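Weighing it out: what I've learned from a small bench and a set of scales
Notes for my slot at the Trimside open afternoon, 31 Jan 2026

Before I start
Water. Clicker. Put the two paper bags and the loose lids on the front table where people can reach them. Ask if the back row can hear me (they'll say yes even if they can't, so speak up anyway).

Opening
Hello everyone, thanks for coming in out of the cold. I'm going to talk about weighing things, and I know how that sounds! But we sell and swap dry goods by weight here, lentils and rice and coffee and so on, and when I started I thought the weighing would be the easy bit. You put the bag on, you read the number, you write it down. I got it wrong for most of a summer.

Tell the lentil story. Keep it short this time. The label said 1244 grams, the lady took it home, put it on her kitchen scales and got something quite different. She was lovely about it. I'd weighed it with the big scoop still sticking out of the top of the bag. Pause for the laugh, then go on to the scales.

The scales
Next slide. Leave it up while I talk.

I love a set of scales with proper buttons. You've got your ribbed platform behind, the keypad at the front, mostly blue keys with a few red ones, and the bag goes flat on the ridges. Laying a bag down is a habit I had to teach myself. I used to stand everything upright like a little soldier, and a half-full bag will slowly slump over while you're looking for a pen, and then one corner is resting on the table and you've got a number that means nothing at all.

The other thing is the keys. Don't learn them from the person next to you! I picked up three wrong habits that way and passed on two of them. Sit down with the booklet and a cup of tea and press every single key once, with nothing on the platform.

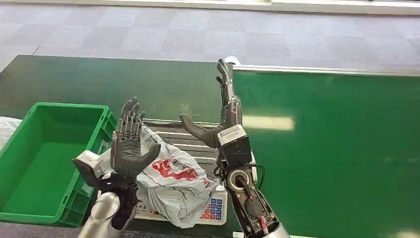
Zero and tare
Slow down for this part, I always gabble it.

Zero is for when there's nothing on the scales and the display isn't saying nothing. Tare is for when there's a jar or a tub on there and you want the scales to forget about it. People mix these up all the time and so did I.

Hold up the jar. Ask somebody at the front to guess what it weighs empty. It's 769 grams with the lid, and people always guess low. If you don't tare that off, you're selling somebody a lot of glass at the price of Valderrama coffee, and the Valderrama is the dearest thing on our shelves – we do not want to have that conversation with a customer.

And weigh the jar with the lid ON if you're going to finish with the lid on. Or off and off. I don't mind which, as long as it matches.

A question I usually get here: does a paper bag matter? For rice, not much. For dried herbs, yes, very much, as the bag might be a good part of what you're weighing. Pass round the two bags now so they can feel the difference.

Where you stand the scales
I'd never have guessed how much of this is really about furniture. The scales want a flat, steady table that doesn't wobble when you lean on it. Ours had a folded bit of card under one leg, the card got kicked out one morning, and we had a whole box of labels to redo. I now push down on each corner of the table before I start. It takes no time and it makes me look very professional.

Sun is the next one. I'm a window person, I'll always choose the window if I'm let, and there is nothing nicer than working with a bit of tree to look at and the sun coming in across a green table. The flats opposite, someone's bits and pieces hanging up behind the grilles, the leaves all lit up yellow. It cheers up a long job no end. But a bright window and a digital display don't get on, and nor does anything shiny. A steel rack in full sun throws stripes of light right up at you, and I've read a 3 as an 8 more than once with that sort of glare in my eyes.

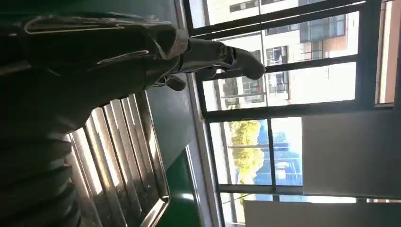
So what I do is turn the scales before I turn myself. Sit where you'd naturally sit, switch on, and twist them round until you can read the display without squinting or ducking. Then leave them be. If the sun moves, and it will, have another look after lunch.

Draughts too, while I'm on windows. With light things you can watch the last digit wander up and down when a window's open. Shut it for the herbs, open it again afterwards.

(If they look sleepy by now, ask who has the window seat at home.)

Keeping clutter off
My rule is that only the thing being weighed gets to touch the scales. It sounds obvious, and then you look down and there's the strap of your apron, or the edge of a tray that's crept over. Racks are terrible for this. I do like a steel rack on the table, it's handy and it wipes down beautifully, but give it its own spot and keep a hand's width between it and the platform. Same for the tape, the marker, and your phone.

Crumbs and grains go down between the ridges. Use a soft dry brush. I used a damp cloth for ages and only pushed everything further in.

Writing it down
Say the number out loud, then write it. I feel daft doing it and I do it every time. My worst ever mistake was writing 2134 on a label when the display said something else entirely, and I'd simply copied the number from the bag before.

We keep the log on the Ostonance sheets, the ones with the wide columns. There are spares by the door if anyone would like to take one home. Lernach did our last delivery of bags and I've written the weight of an empty one on the box lid, so please don't throw the lid away!

Small exercise if there's time
Get 6 people up. Everyone weighs the same bag of rice, one after the other, and writes their number on a slip without showing the others. Read them all out at the end. Don't tell them that I've left the lid on the platform for the first go. Last June the numbers were all over the place and it was the best part of the afternoon.

If we're running late, skip this and go straight to questions.

Questions
Likely ones: batteries or mains (I use mains), how often do we check the scales (first thing, with the brass weight from the drawer), and can they bring their own tubs (yes, clean and dry please).

Thank them for coming. Remind them the kettle's on, and get my two bags back.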